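About Domeo

22 Dec 2020 - by Abdelilah Hegazy

Domeo is an office supply and furniture company. We sell desks, chairs, paper, pens and filing systems to small businesses, clinics and schools. The company started as a stationery counter inside the old Besson print shop and moved to its own building on Gitlow Street when the print shop closed.

We have 26 employees and 353 regular accounts. Most customers order by phone or email, and each account has one contact person here who handles quotes, deliveries and returns. 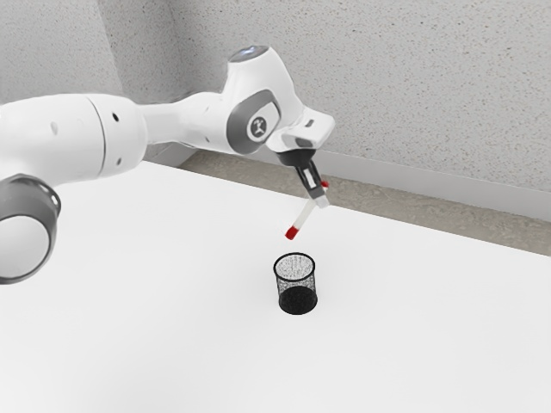

White marker and black mesh pencil cup.

Our catalog lists 600 items. We keep the everyday ones in our own warehouse - paper, markers, folders, tape - and order the rest from suppliers as needed. Stock items ordered before noon go out the next working day. Furniture takes longer, and we will give you a delivery date before you pay.

We also plan office layouts. Send us the room measurements and the number of people who will work there, and we will send back a floor plan with prices. There is no charge for the first plan. 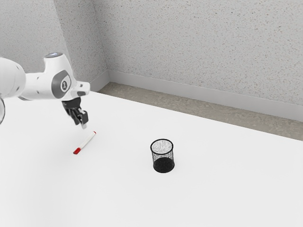
Large white tabletop.

Assembly is done by our own crew of eight. They take the packaging away with them and can remove old furniture for a small fee.

The showroom is open to the public. Winter hours apply through the end of January.

Related
Delivery areas and rates
Opening a business account
Zakow chairs: spare parts and repairs
Winter showroom hours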